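List archive
Home | Threads | Authors | Search | Log in
Last updated: November

Subject: Re: Sharpening at home, stones and angles
From: Malcolm Entwistle

> I have had a set of kitchen knives for a few years and they have never
> been sharpened properly, only run through one of those pull-through
> things with the two slots. They will not cut a tomato now without
> squashing it. I have been given a combination stone and I don't know
> where to start. Do I need oil? Do I need to keep to a certain angle?
> Everything I read says something different. Also the biggest one has
> a small chip near the tip. Is it worth saving?

It is worth saving. A small chip comes out with patience and a coarse stone, and you can leave it until last. Do an ordinary blade first so you get the feel of it.

On oil: look at what sort of stone you have. If it came in a box marked as a water stone, use water and never put oil on it. If it is an old grey or brown one from someone's shed, it has probably had oil on it already and you may as well carry on with oil. I used water on my father's oilstone once and it just sat on top in beads.

On angle: pick one and stay with it. Holding it steady matters far more than the number. I lay the blade flat on the stone, lift the back of it by the thickness of two coins, and leave it there. My wrists are stiff in the mornings, so I do mine after lunch.

You will want the stone at a height where your elbows are slightly bent. A kitchen worktop is fine for most people. Put a damp tea towel under the stone so it doesn't creep. If your worktop is marble or any other polished stone, fold the towel over twice.

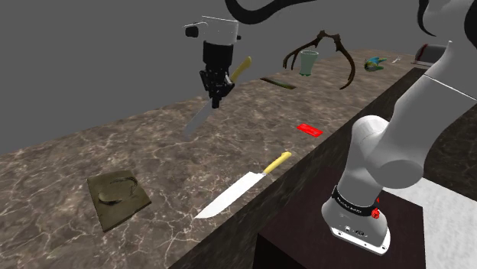
What I do, in order

1. Soak the stone if it is a water stone. Mine gets 5 minutes in the washing-up bowl. Some need longer and some only want a splash, so read the leaflet if you have it.

2. Start on the coarse side. Push the edge along the stone as if shaving a thin slice off the top of it. Light pressure, the weight of your fingertips. Do the whole length from heel to tip.

3. Keep going on the same side until you can feel a burr on the other. Run your thumb across the edge, away from it, never along it. The burr feels like a tiny rough lip. People give up before they get to this point and then say the stone is no good.

4. Turn the knife over and do the same until the burr moves back across.

5. Turn the stone to the fine side and repeat with less pressure. I finish with 8 strokes on each side, alternating, very light.

6. Wash the knife and dry it. Try it on a sheet of newspaper held by one corner, then on the tomato.

For the chip, do step 2 for much longer, on both sides, until the edge has come back far enough to meet the bottom of it. Don't be tempted to work only on the spot where the chip is or you will end up with a dip there that never touches the board. It took me an evening to get one out of a carving knife and I had the radio on.

I would stop using the pull-through. It takes off a lot of metal and leaves a ragged edge that feels sharp for a week. Glass and slate chopping boards are nearly as bad. Wood or soft plastic is kinder.

Storage makes a difference too. Knives loose in a drawer knock against each other every time you open it. I have a wall magnet from Graster and my sister has a Midtbø block, and both do the job. With a magnet, put the spine on first and roll the blade down on to it. Card sleeves cut from a cereal packet are perfectly good if you have no wall space.

How often depends on how much you cook. I do the big ones every couple of months and the little paring knife when it annoys me. A wipe on a steel in between keeps them going, though a steel won't bring back an edge that has gone completely.

If your stone has a hollow worn in the middle, write back and I will explain how I flatten mine. It is a messy job and wants doing outdoors.

Malcolm

Replies: 2 | Views: 791

Previous in thread | Next in thread | Back to list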